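Chapter 7
Things That Stand on Tables

Starts on page 286

What you'll need for this chapter: a table, a ruler, some string, a pencil, a pot with one handle, and a small stand of any kind (if you haven't got one, we make one on page 288).

I grew up in a house in Wutilberg where the kitchen floor ran downhill. If you dropped a pea by the stove it ended up under the back door, and my whole family knew it, so we all went around with a sort of map in our heads of what could be put where. Tall bottles lived at the wall end of the counter. The flour crock could go anyplace it liked. I didn't know I was learning physics! I thought I was learning not to get yelled at.

So this chapter is about standing still. You'd think there wouldn't be much to say about an object that is just sitting there, but I've taught this stuff for a good long while now and it's the chapter where people argue the most. Everybody has put a glass down badly at least once in their life, and everybody has a theory.

We'll begin with the simplest kind of thing that stands up, a thin upright on a flat round foot. Cake stands are built this way, and so are a lot of lamps, hat stands, music stands and those little card holders you get at weddings. Take a plain wooden dowel, set it upright on a shallow black disc, and put a flat piece of light-colored wood at the top. You've got three parts, and each one has a job you can talk about separately.
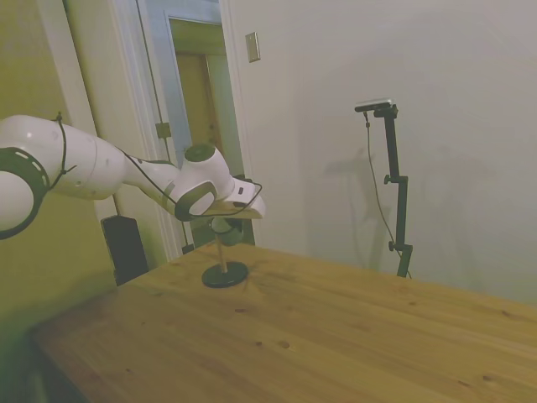 Let me start with the foot. Draw a line around whatever touches the table. For a round foot that's a circle, and for a chair it's the shape you get by running a string around all four legs. I call that shape the footprint, and I'll be using the word all through the chapter, so please write it somewhere. A wide footprint gives you room to be careless, and a small one makes you pay attention.

Next comes the weight. Every object has one spot where it would balance if you could somehow hold it up by that spot alone, and we call it the center of gravity. In a ball it's right in the middle. In a hammer it's up close to the head (try it on your finger, gently, over a rug). Now picture a string with a small weight on the end, hanging straight down from that spot. As long as the string points somewhere inside the footprint, the object stays up. Lean the object until the string points outside, let go, and over it goes.

That is really the whole rule. I spent years thinking there had to be more to it - some extra bit about height, some other bit about heaviness - and then I'd work through a problem and find it was the string again.

Height does matter, but it matters through the string. Put the weight up high on a thin post and it takes only a small lean to swing the string past the rim. Put the weight low and you can shove the thing quite a ways before you get in trouble. This is why good makers put the heavy part at the bottom, and why a lampshade is made of paper or cloth and the foot of the lamp is made of something you wouldn't want to drop on your toes.

The same pattern turns up with other tops. You might have a flat round base and a thin post with a ring on it, the way you'd see on a small mirror stand, and the footprint idea works on it just as well. A ring has air in the middle, of course, so students like to ask me where the center of gravity is for a ring all by itself. It's in the hole! There's no material there at all, and that's still the balancing spot. Give yourself a minute with that one, it bothered me for a week.

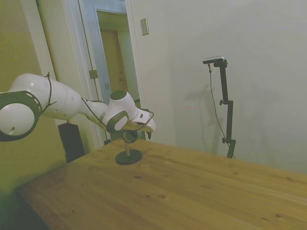
Try It First: The Nudge Test

I'd like you to do this before you read any further, even if you're on a bus and have to use a pencil cap.

Stand your object on the table, well back from the edge. Put one fingertip against it, low down, and push slowly. Most likely it slides. Now move your finger to the top and push the same way. This time it will probably tip before it slides. Write down where the change happens, measured from the tabletop with your ruler. Do it over on a cloth, and then on the bare wood again, and see if your number moves.

When I ran this with my evening class at the Ikach workshop, the tables there were pine and pretty smooth, and the stands went skating all over the place. At the Tovar school they had rubber mats and everything tipped. Same stands, same people pushing. Keep that in mind when you compare your numbers with a neighbor's, and put the surface in your notes. I forget to do it myself about half the time.

Objects That Aren't the Same All Around

So far I've kept to things that look alike from every side. Kitchens aren't so polite. A jug has a spout and a teapot has both a spout and a handle. My favorite for class is the one-handled pot, say a teal enamel one with a white rim and a short wooden handle sticking straight out from the side. The body is round and the footprint is round, but the handle adds a bit of weight out where there's nothing underneath to hold it up.

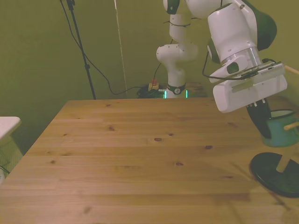 With a handle on one side, the center of gravity slides a little that way. With a short wooden handle it's a tiny shift and you'd never notice it. With a long iron handle on a light little pan, you'd notice all right - I own an Ovineo skillet that tips backward when it's empty and sits down nicely as soon as there's an egg in it. The egg weighs hardly anything! But it lands on the correct side.

Fill a pot with water and the balance changes again, and water has the added bad habit of moving when you bump it. We'll leave the sloshing for the last section, where there's a towel on the supply list.

Before you go on, find a one-handled pot at home and push down lightly on the end of the handle with one finger while the pot is empty. Then pour in two cups of cold water and push again. Write down which push was harder, and sketch where you think the string hangs each time. Bring the sketch with you to the next section, where we'll work out the spot properly.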